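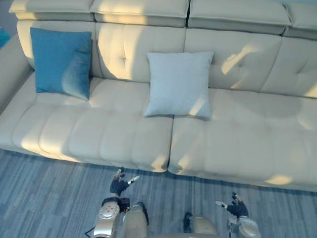
The Long Work of Leather

A river town keeps its tanning records, and puts them to use

By Josefina Leiva

The oldest building on the Brundau tannery site has louvered walls on its upper two floors. The slats are gray pine, each as wide as a hand, and they still turn on their original iron pins. When the drying loft was in use, a boy was sent up several times a day to open or close them according to the wind. Too much air and the hides dried hard at the edges. Too little and they spotted with mold. The position of the slats was written in a book each morning and evening, together with the weather, and it is this book, with the many others kept beside it, that has brought visitors back to the site.

The Brundau tannery opened in 1888 on the east bank of the Delach, a short and fairly steep river whose soft water suited the trade. It closed in 2000. For most of the years between, it was the largest employer in the valley, producing sole leather at first, then harness and saddlery leather, and in its last decades upholstery hides for furniture makers. The company left behind 438 bound ledgers and daybooks. They passed to the Nazari Institute for Material History, which now occupies the former office building and is reading them one by one.

"The books were kept by people who expected to need them again," said Niloufar Mousavi, director of collections at the Institute. "If a batch went wrong, the foreman wanted to know what the weather had been and which bark had been used. The entries are plain, and they are very complete."

From bark to chromium

Tanning turns a raw hide, which would otherwise rot, into a material that will last for generations. The principle is old and has changed little. A tanning agent enters the hide and binds to its fibers, and the hide no longer breaks down. What has changed is the agent and the time required.

In its early years the Brundau works used oak bark from the hills above the town. The bark was stripped in spring, dried through the summer, and ground in a mill driven by the Delach. Hides were laid in pits with ground bark between them, and the pits were filled with water. Sole leather remained there for more than a year. A hide moved through a series of pits, beginning in weak liquor and ending in strong, and a man spent much of his working life lifting heavy wet skins from one to the next with a long hook.

Imported extracts shortened the process after the turn of the century. Chromium salts shortened it much further. A hide that had once needed four seasons could be tanned in a day in a turning drum. The new leather was softer, took dye more evenly, and stood up better to water and warmth. For gloves, shoe uppers, and later for furniture, it became the usual choice. The works at Brundau kept its bark pits alongside the drums until after the Second World War, chiefly for saddlers who would accept nothing else.

The ledgers record the overlap in detail. Orders from saddlers are entered in black ink and orders for drum-tanned leather in violet, a practice that seems to have begun with one clerk and was followed by every clerk after him. Complaints are entered as well. A harness maker wrote in one December that a delivery was "thin at the belly and mean in the shoulder." The reply, copied below, offered him a reduced price and asked for the worst of the hides to be returned so that the pit could be identified.

Reading the daybooks

Siamak Shirazi has led the reading project at the Institute since it began. His team photographs each page, transcribes it by hand, and enters the dates, batch numbers, and materials in a table that other researchers may consult. Handwriting is the chief difficulty. Next is vocabulary. The tannery had its own words for most things, and several of them appear in no dictionary.

"There is a word, 'fletting,' which appears hundreds of times," Shirazi said. "For a long while it was read as a stage of finishing. It was in fact a road. Hides were carted over the hill to the finishing shop at Fletau, and a hide that had gone there was said to be fletted. One line in a wages book settled the question."

Fletau lies on the far side of the ridge and had its own, smaller leather trade. Its finishing shop took rough tanned leather from Brundau and shaved, oiled, dyed, and glazed it. The two towns regarded each other as rivals, and the correspondence between them is often stiff. Invoices were disputed by the ounce. When the road was closed by snow, each side wrote to hold the other responsible for the delay.

The project has also traced the cost of the work to the people who did it. Lime was used to loosen the hair from the hides, and the accident book lists burns to the hands and eyes in nearly every month before rubber gloves were issued. Anthrax, carried on imported skins, appears three times. The company paid for the burials and, in one case, for a widow's rent, and the sums are set down in the same columns as rope and lamp oil.

The river and the town

No account of the tannery can leave out the Delach. Spent liquor, lime, and hair went into it from the first day. Residents downstream complained early and often, and the Institute holds a file of their letters. A fishing club asked for the pits to be emptied only at night. A laundry asked for the reverse.

Settling tanks were built between the wars and a treatment plant much later. By the time the works closed, the river was in better condition than it had been within living memory, but the sediment below the outfall still held chromium, and its removal was a condition of the sale of the land. Kamran Mohammadi, who managed the cleanup on behalf of the town, described it as slow and largely invisible work. The bank was opened in short sections, the sediment was taken out under cover, and each section was planted with willow before the next was begun.

"People asked when it would start, and we had been there for two years," he said. "There was a fence, and there was a good deal of testing. The fence was what they saw."

Trout have since been recorded as far down as the old mill weir. The bark mill itself survives without its wheel. Its stones were lifted to the yard, where they are used as benches by the Institute's staff and by anyone else who walks through at midday.

A trade that continues

It would be wrong to treat the craft as finished. Bark tanning is still practiced on a small scale in several regions, and demand for it has been steady among saddlers, bookbinders, and makers of cases and belts. At Brundau, the Institute restored two of the original pits and now runs them under the direction of Simin Pakzad, a tanner who trained in a family workshop and came to the town to advise on the restoration.

Pakzad works with few hides at a time. She uses bark from the same hills and, where she can, follows the daybooks. The results have not always agreed with modern manuals. One foreman's notes call for the hides to be moved out of the second pit much sooner than is commonly advised, and she tested the instruction with some doubt. The leather that came of it was firm and even in color. She has kept to the earlier date.

Her finished hides go to conservators who need material close to what was used in the past. A fire bucket, a carriage strap, or the seat of a chair can seldom be repaired well with modern leather, which stretches and ages in a different way. The Institute supplied 43 hides for such work in the last accounting year, each with a sheet stating the bark, the pit, and the length of each stage.

She is often asked by visitors how to look after leather at home. Her advice is brief. Dust it with a soft, dry cloth. Keep it away from radiators and strong sun, both of which draw out the oils and fade the dye. Wipe spills at once with a barely damp cloth and let the surface dry by itself. Do not use soap meant for saddles on furniture, or household sprays on either. Where a conditioner is needed, try it first in a place that does not show, and use less than the label suggests.

"Most of the harm I see was done with polish," Pakzad said. "Someone was fond of the thing and put too much on it."

Visiting

The reading room of the Nazari Institute is open by appointment, and transcribed volumes may be consulted without charge. Requests should name the years or subjects of interest, as the original ledgers are kept in a cool store and must be brought up the day before. The drying loft may be visited in groups of no more than eight, and the stairs are steep. Sturdy shoes are advised near the pits.

A display of order books and leather samples, including several from the Fletau finishing shop, opens on the ground floor on 5th November. The samples were found folded into the ledgers, pinned beside the orders to which they belonged. A number of them have kept their color on the inner side, and two still carry the buyer's penciled note asking for something a little darker.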